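FOR IMMEDIATE RELEASE

Wednesday, January 20, 2021

Fasedberg Opens Its Doors to Makers of Every Kind With the New Lirkero Craft Library

Membership desk opens this week, with the first evening classes to follow in March

FASEDBERG – If you have ever started a sewing project at nine in the evening and found that the good scissors have walked off to wherever good scissors go, the people behind the Lirkero Craft Library would very much like to meet you. The new lending library for tools, patterns and craft supplies welcomes its first members this week in the old Hendriks dry goods store on the main street, and everyone in town and the villages nearby is warmly invited to come by, have a look at the shelves and take something home.

The idea is as simple as it sounds. Members borrow a tool the way they would borrow a novel, keep it for up to three weeks, and bring it back when the quilt or the picture frame or the school costume is finished (or when they have decided to try again in the summer, which is perfectly fine too!). The opening collection holds 1028 items, from knitting needles in every common size to bookbinding presses, leather punches, button makers and a floor loom that took most of a Saturday to get up the stairs. Another 672 paper patterns have been sorted, repaired and put into fresh envelopes, and a good many of them are older than the people who did the sorting. 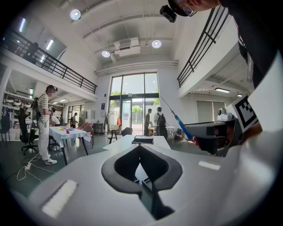
A Home With Some History

Hendriks sold fabric, thread and buttons to Fasedberg families for three generations before it closed, and plenty of residents still remember being sent there with a scrap of cloth and strict orders to match the color. The long oak counter is still in place and now serves as the checkout desk. The little drawers behind it, each with its brass label holder, have been cleaned and filled once more with buttons, hooks and zippers, which members may buy one at a time for pocket change.

The building needed new wiring, a new back door and a great deal of paint. That work was paid for by a grant from the Drarnar Foundation together with gifts from 891 households, many of whom sent along a note about a grandmother's sewing machine or a first pair of mittens. Those notes have been kept in an album at the front desk, and visitors are welcome to sit down with it for as long as they like.

How Borrowing Works

A yearly membership covers everyone living at the same address. Members can reserve items by phone or at the desk and pick them up at the side entrance at an agreed time. For the present, visits inside are limited to small numbers, with face coverings required, and the staff ask for a little patience on busy afternoons. Returned tools are wiped down and set aside before they go back on the shelf.

Anything with a blade or a motor comes with a printed sheet on its care and safe use. Fabric scissors are lent separately from paper scissors, and the library asks borrowers, as kindly as it can, to keep them that way.
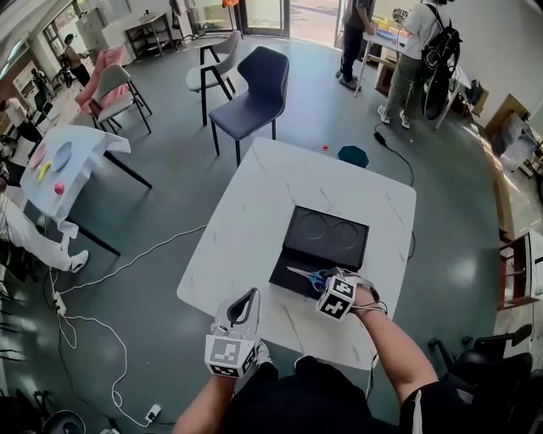
The evening classes planned for March will be small as well, with places offered to members first and any left over opened to the public a week later. The opening program includes mending for beginners, simple box making, an introduction to the floor loom and a two-part course in hand-bound notebooks. All materials are included in the price, and those who would sooner stay at home can ask for a kit with written instructions and a return envelope for the borrowed tools.

Gifts for the Shelves

The library is glad to hear from anyone with craft tools in good working order that they no longer use. Embroidery hoops, rotary cutters and left-handed scissors are especially wanted right now. Yarn and fabric can be accepted if clean and dry, although storage is filling up quickly and donors are asked to call ahead before loading the car.

About the Lirkero Craft Library

The Lirkero Craft Library is a nonprofit lending library for hand tools, patterns and craft supplies, serving Fasedberg and the surrounding villages. Membership forms are available at the side entrance during opening hours and can be sent by mail on request.

Press inquiries: Lirkero Craft Library, front desk, Fasedberg

###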